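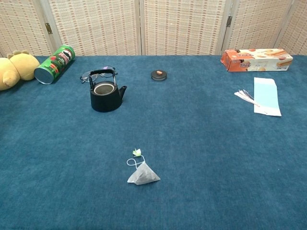 # Tea preparation task: how should partial completions be scored?

**Skimholm Methods Desk**

Our group is preparing a replication of the Kadlec protocol for long-sequence household manipulation. The task instructs the robot to place a tea bag in a teapot and put the lid on. The teapot starts open, with its lid and the tea bag lying elsewhere on the table among unrelated objects.

The written protocol defines success as "bag in pot, lid seated." It does not state how to treat a trial in which the bag is inside but the string and paper tag hang over the rim and keep the lid from sitting flat. In our pilot of 40 trials, two raters disagreed on this case often enough to affect the result. We would also like to know whether the clutter should be held in a fixed layout or changed between trials. Guidance from groups that have run this method would be appreciated.

---

**Clollarwood Laboratory Support**

Our laboratory ran 200 trials under the same protocol and adopted stage scoring after the first month. Each trial receives a separate mark for the following stages:

- bag grasped and lifted clear of the table
- bag released inside the infuser basket
- lid grasped by the knob
- lid resting on the rim

The last stage is scored twice, once as "resting" and once as "flat." A lid held up by the string passes the first and fails the second. Both values are reported. With this change our raters agreed on 88 percent of trials before discussion, and most of the remaining cases concerned the grasp of the bag. A mesh bag can be picked up by its body or by its string, and the protocol permits either – please record which one was used.

Regarding clutter, we recommend a set of written layouts, drawn in random order. The distance between bag and teapot should be listed for each layout. When the bag starts in open space, well away from the pot, the grasp is easier and the carry is longer. Averages across the two conditions are difficult to interpret.

---

**Lirkden User 110**

We just left the clutter the same every time and it was fine. Cut the tag off if it gets in the way.

---

**Skimholm Annotation Office**

The previous reply should be treated with caution. Removing the tag changes the task, and results obtained that way cannot be compared with trials that used an intact bag. If a group chooses to do so, the change must be stated in the methods section.

One addition to the stage list: thin or reflective items, such as folded wire eyeglasses, deserve their own column for accidental contact. Our raters missed these contacts more often than contacts with a can or a box. We now review the wrist video at half speed for any layout in which such an item lies next to the teapot.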